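## 4. Washing diaries: what people wrote down

Draft 3, SB/IZ. Section numbers will change once the Ladby material goes in.

### 4.1 The diaries

Households in Prandham and Ladby kept a diary of everyday tops for the whole of November. One line per wearing: what it was, colour, sleeve length, where it went at the end of the day. Four places it could go: back in the drawer, over a chair, on a hook, into the wash. We gave out a printed sheet and most people used it. A few used the backs of envelopes, and Zelenák typed those up by hand.

In all 37 households finished the month, giving 1,887 usable lines. Lines were dropped if the garment was missing or if two people in the house had plainly written over each other. Bed clothes and school uniform were left out from the start. School uniform we now regret, see 4.4.

The unit throughout is the wearing and the same shirt can turn up many times. This matters for the comparisons below, as a person with one favourite top weighs more than a person with a full wardrobe. Kjærgaard has argued for weighting by garment instead. We tried it, the order of the groups stayed the same, and the unweighted version is what we report.

### 4.2 Colour and the second wearing

Dark tops went back for a second wearing more often than pale ones. Expected. Older work on household laundry tends to treat this as a matter of visible dirt: a mark shows on white, so white gets washed. The diary notes only partly bear that out. People who gave a reason for washing a pale top did mention marks, but just as many wrote about the neck and cuffs "going grey", meaning slow change over months, not anything that happened that day.

For black it was different again. The worry was fading. Several diarists kept a black top out of the wash on purpose, to save the colour, and wrote so in plain words ("aired it, dont want it going brown"). So two habits end up looking the same on the sheet. One person re-wears because the shirt looks clean, another because washing would spoil it. Our coding could not tell them apart unless a reason was given.

Sleeve length cut across this. Short sleeves were washed sooner than long ones of the same colour, and the gap was widest for black. We think this is mostly about layers: a long-sleeved top is often worn over something, a short-sleeved one is usually next to the skin. The sheet had no box for layers. It should have.

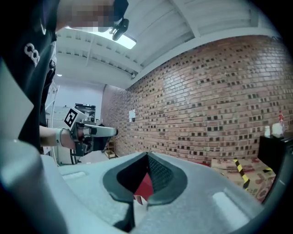
**Figure 2.** Black short-sleeved shirt, as worn. Face obscured.

The black short-sleeved shirt is the awkward case, then. Colour pulls it towards the drawer, sleeve length towards the basket. In Prandham colour won. In Ladby it was nearer even, and there the chair took up most of the slack: tops left over a chair overnight and then dealt with in the morning, one way or the other.

### 4.3 The chair

Nearly every household had one. Some had a bannister, or the end of a bed, but the function is the same and we coded them all as chair. Bhatia's first coding put chair and hook together as "waiting". This turned out to be a mistake. Things on a hook were nearly always worn again. Things on a chair were not, and the longer they stayed the more likely they were to be washed without a further wearing, even where nothing had changed about them.

One diarist in Ladby put it like this:

> If it's been there since Monday I can't remember if it was clean, so in it goes.

Forgetting, in short. We had no code for forgetting. On going back through the free notes we found the same thing said in other ways by a good number of people, mostly in larger households where more then one person used the same chair. Wanigasekara suggests a tag or a peg that could be moved after each wearing. Might work. Not tested here.

Households with a hook in the bedroom washed less overall. We would not lean on this too hard. Hooks were commoner in the older houses in Prandham, and those also had less room to dry things indoors, which on its own would put people off washing in November. Drying space was asked about once, on the cover sheet, and the answers were vague ("enough", "not much", "depends").

### 4.4 Limits

One month, late autumn, two places. Summer would surely look different, for short sleeves above all. Writing it down changes behaviour too: three diarists said they had been shamed into washing more, one into washing less.

Colour was whatever the diarist called it. Navy and black were certainly mixed up in places, and "dark" on its own was used often enough that we made it a group. Leaving it out moves nothing much.

School uniform should have been kept in. Parents told us afterwards that it set the rythm for the whole house, everything else being fitted round it, and so part of what we read as choice about a shirt may just be whether there was a load going in anyway. The Gonesholm follow-up will record every load, with day and time, and Anghel is redoing the sheet with boxes for layers and for drying space. Results from there are not in yet and are not used in section 5.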